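Sorting and folding laundry on the bed

The bed is the biggest flat surface in most homes, and it sits at a decent height for folding. It does need a little preparation first, and the order you do things in makes a difference to how long the job takes.

Start with the bed itself

Make the bed before you bring in the laundry. It doesn't have to be neat, but pull the bottom sheet tight and tuck the corners. Small things like washcloths and socks disappear into a loose sheet, and you will be folding on top of wrinkles. Take the pillows and the comforter off completely and put them on a chair.

If your sheet has a check or a stripe, use it. A printed grid gives you a straight line to set the edge of a shirt or towel against, and it helps you fold a stack to the same width so it fits the shelf. Measure your shelf once, see how many squares that is, and remember the number. Mine is a 30 inch linen closet shelf, and two stacks of bath towels fit side by side with room to get a hand in.

Sort before you fold

Tip the basket out and make piles before you fold a single thing. I sort by where the clothes are going, which means one pile for each drawer or closet. Heather Gunn, who shared a laundry room with me for six years, sorted by color and swore it was faster for matching socks. Either way works. What slows people down is folding whatever comes to hand and then sorting the folded stacks afterward.

Dark clothes deserve their own pile, well away from towels and anything fleecy. Black cotton picks up lint from a light towel in the time it takes to fold the rest of the load. Keep gray pants and sweatshirts with the heavier things, and do those first while your arms are fresh.

Leave sheets and other big white pieces for last. They take up the most room, and you'll want the bed clear for them.

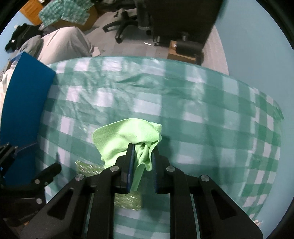

Cleaning cloths should never go in the same wash as cotton towels. Microfiber grabs lint and holds on to it, and a linty cloth leaves fuzz on every mirror you wipe. Wash the cloths together in warm water with a small amount of liquid detergent. Skip the fabric softener and the dryer sheets, which coat the fibers and stop them from absorbing. Dry on low heat, or hang them up.

When they come out, they are usually twisted or balled up. Pick each one up by a corner and give it one hard shake. Lay it flat, smooth it from the middle out with the side of your hand, fold it in half, then in half again. If you keep yours in a drawer, fold once more into a strip and stand the strips on edge so you can see all of them.

I keep one color for the kitchen and another for the bathroom. Green is kitchen in my house. Once a cloth has been used on the floor, snip off one corner so it doesn't go back in the wrong stack.

Folding boards

A flat board is handy for shirts. You can buy a hinged one, but a stiff rectangle of plastic or heavy cardboard does the same work. Lay the shirt face down, set the board in the center just below the collar, fold the sides and sleeves over it, bring up the hem, and slide the board out. Every shirt comes out the same size. When you're done with it, stand it on edge beside the dresser — flat under the bed it only collects dust.

Small mats and odd pieces

Rubber and plastic mats with a raised pattern trap grit and soap between the ridges. Scrub them with an old toothbrush and dish soap, rinse, and dry both sides before they go back. Don't put them in the dryer, and don't set one down wet on a made bed.

Single socks go in a bag on the closet door. Check the bag in December and again in summer, and turn whatever is left into dust rags.

Putting it away

Do it right then. A folded pile left on the bed gets moved to the chair at bedtime, and by morning half of it needs folding again. Carry one pile at a time to its drawer, heaviest first.

For a normal load, sorting and folding takes me 39 minutes with the radio on, including the walk to the linen closet. Sheets add a few more. If you have two loads waiting, finish the first and put it away before you bring up the second, or the piles will run together and you'll end up sorting everything twice.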